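Allik — perguntas frequentes

Última atualização: 16 de março de 2021

Página mantida pelo grupo do Allik, na oficina compartilhada Multitetti. As respostas foram escritas depois de ouvirmos as mesmas perguntas na bancada, no corredor e, uma vez, no elevador. Se a sua dúvida não estiver na lista, apareça na oficina. O café é ruim, mas está incluído na mensalidade.

O que é o Allik?

Um braço robótico montado por nós que põe e tira peças de computadores de mesa. Placas de expansão, pentes de memória, discos na gaveta. Uma pessoa com uma chave Phillips faz a mesma coisa em menos tempo e ainda conversa. Sabemos disso e continuamos.

Então por que fazer?

A oficina recebe computadores doados, e alguém precisa abrir, testar, trocar e fechar. A ideia original era aliviar esse trabalho. A ideia atual é conseguir que o braço tire uma placa do slot sem levar a placa-mãe junto. Os objetivos amadurecem com a gente.

Quanto tempo leva para trocar uma placa?

Vinte minutos, contando o reposicionamento e o momento em que todos param para discutir se o encaixe fez clique. O movimento em si é rápido. O que demora é a aproximação final, que fazemos bem devagar desde janeiro, quando uma placa de rede foi inserida com entusiasmo num lugar em que não havia slot.

O que é Petchrat e o que é Plevilik?

Petchrat é a garra. Plevilik é o programa que manda nela. Os nomes saíram de uma votação na qual ninguém admite ter votado. Quando algo dá errado, o pessoal da mecânica culpa o Plevilik e o pessoal do software culpa a Petchrat, de modo que a separação em dois nomes já se pagou.

Que computadores ele aceita?

Gabinetes do tipo torre, deitados de lado, com a tampa lateral fora. Compactos não, tudo-em-um nem pensar. Notebooks foram tentados e o assunto está encerrado.

Preferimos máquinas corporativas antigas, com travas de plástico no lugar de parafusos. Os dedos da garra empurram uma trava com certa dignidade. Parafuso continua sendo serviço humano, e parafuso espanado é serviço de quem chegou por último.

A máquina precisa estar desligada?

Precisa. Cabo de força fora da tomada, botão de ligar pressionado por alguns segundos, e só então o gabinete vai para a bancada. O mesmo vale para quem estiver apenas "dando uma olhadinha".

E a eletricidade estática?

Aterramos a estrutura da bancada e o gabinete no mesmo ponto, e quem carrega peças usa pulseira. O braço não arrasta os pés em tapete nem veste blusa de lã, o que já o coloca à frente de metade dos membros da oficina.

Por que o braço segura a placa pelas bordas?

Para não apertar componente. Um capacitor esmagado não faz barulho nenhum e só aparece na hora do teste, quando todo mundo já guardou as ferramentas. A força de fechamento está limitada no Plevilik, e pedimos que não mexam nesse valor. Existe um comentário no código explicando o motivo. Ele está em maiúsculas.

O que mais deu trabalho na montagem?

Os cabos, por larga margem. A primeira versão tinha o chicote solto e prendia em tudo: na própria junta, na borda do gabinete, na manga de quem passasse. Refizemos o percurso oito vezes. A versão atual funciona, e por isso mesmo tem um pedaço de fita colado com a palavra NÃO.

Em segundo lugar vem o alinhamento. Um slot parece largo até você tentar acertá-lo com um braço feito em casa. Um décimo de folga em cada junta vira, lá na ponta, uma opinião bastante vaga sobre onde fica o slot.

Como vocês ensinam os movimentos?

Alguém conduz o braço pelo caminho, o Plevilik grava os pontos e depois repete. Para cada modelo de gabinete guardamos uma sequência. São 29 gravadas até agora. Várias se chamam "final", "final2" ou "final_boa", e só uma dessas é boa.

Ele enxerga o que está fazendo?

Pouco. A correção de posição depende de marcas de calibração e da iluminação, e a iluminação depende de quem mexeu na persiana. Se você trabalha na bancada ao lado, deixe a persiana em paz.

Já quebrou alguma coisa?

Dois soquetes de memória, uma placa de vídeo que já não funcionava (é a nossa versão) e uma caneca. Nenhum dedo, de nenhuma pessoa. O botão de parada fica ao alcance da mão esquerda e é testado antes de cada sessão, inclusive quando estamos atrasados.

Posso usar o Allik no meu projeto?

Membros da Multitetti podem reservar a bancada depois de uma sessão de acompanhamento. Traga o gabinete aberto, limpo e sem poeira de uma década. Traga também uma peça que você aceite perder. Não estamos dizendo que vai perder.

Vocês vendem o kit?

Não. Podemos passar a lista de materiais, os arquivos das peças impressas e uma quantidade generosa de conselhos contraditórios. A lista está razoavelmente em dia, exceto pelas molas, que compramos no balcão apontando e dizendo "desse tamanho". 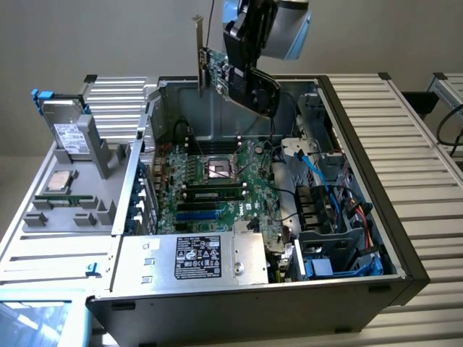 Preciso saber programar para ajudar no projeto?

Saber programar ajuda em parte das tarefas, mas há bastante trabalho de mecânica, fiação, calibração e documentação que dispensa código. Quem quiser começar pode pedir na oficina para acompanhar uma sessão de testes e escolher uma tarefa depois.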